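Chapter 4
Measuring Household Water Use
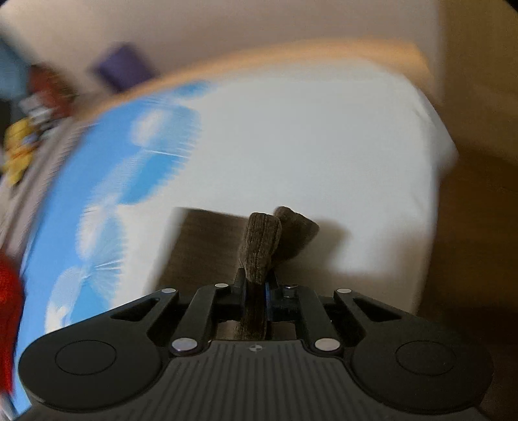

Figure 4.1 Four black linkage arms rising from a hand-held gripper.

Most households know what they pay for water but have little idea where it goes. A monthly bill gives a single total, and that total combines showers, laundry, cooking, garden watering, and any leaks in the pipes. Before a town can plan its supply, it must break this total into its parts.

This chapter introduces the methods used to do so. It begins with the water meter, the oldest and most common source of data, and explains how a reading is taken and recorded. It then turns to the household diary, in which residents write down each use of water over a set period. Each method has limits. Meters report volume without purpose, while diaries depend on the memory and patience of the people who keep them.

The main case study is the town of Condale, where 50 homes took part in a survey during a dry August. Of these, 19 had gardens watered by hose or sprinkler. The results are compared with those from Allcombe, a smaller town with older pipes and a cooler summer. Students should note how the two surveys define "outdoor use," as the difference affects every table in Section 4.3.

The final section considers loss. Water that leaves the treatment plant but never reaches a tap is called unaccounted-for water. In the Kolano district of Condale, night readings were used to estimate this loss, on the principle that flow should fall to its lowest level when most residents are asleep.

Key Terms
base flow, meter interval, outdoor use, unaccounted-for water, water diary

Before You Read
Review the rules for converting units in Chapter 2. Find a recent water bill, or use the sample bill from the Pereyra Water District in the appendix, and note the billing period, the volume used, and the rate charged.

4.1 The Water Meter
A water meter records the volume of water that passes through a pipe. The reading shown is cumulative, so the amount used in any period is found by subtracting the earlier reading from the later one.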